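Can a robot arm wipe down a hob and counter yet?

gaslight_kitchen
Posted 31st August in Home and Workshop

I run a small holiday let near Uvimville and the kitchen is what takes the time on changeover. Someone at Volel quoted me for an arm on a fixed base that would "handle light cleaning". I have a flat glass hob, stone-effect worktops and a microwave over the hob. Can a machine do this sort of job now, or am I paying to be a tester?

mopbucket604

Partly. One wipe along a clear worktop is within reach. A whole kitchen, left in a different state by every guest, is a lot harder. The arm has to find the sponge, pick it up without squashing it flat, keep an even pressure on the glass and stay clear of the knobs and the microwave door. Any one of those can be made to work. Getting them all to work in a row is where the money goes.

Much of the practice is done in simulated kitchens, where a dropped sponge costs nothing. The two below are that sort. Look at how much of the hob the arm itself covers, and how small the sponge is on the right-hand worktop in the second one.
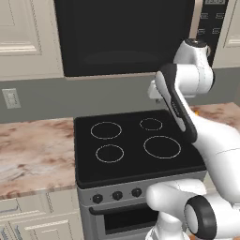
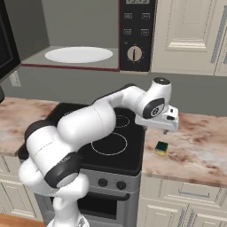

Grarmont Tenant

Just get a cleaner.

shelf_bracket

I'd go back to Volel with some plain questions before signing.

Ask what happens when the sponge isn't where it was left. Ask who rinses it. Ask whether the arm can reach the back rings and the far end of the worktop from one base, as mine could not. We had a Głowacki unit on trial at our workshop in July for wiping benches. It managed 2 benches out of the row and someone still had to clear them first. It was also slow – I could have done the lot by hand while it did one.

The hire was 178 a week and they wanted 800 up front for fitting, which we got back after a bit of arguing. Ask for a trial in your own kitchen, with crumbs on the side and a pan left out.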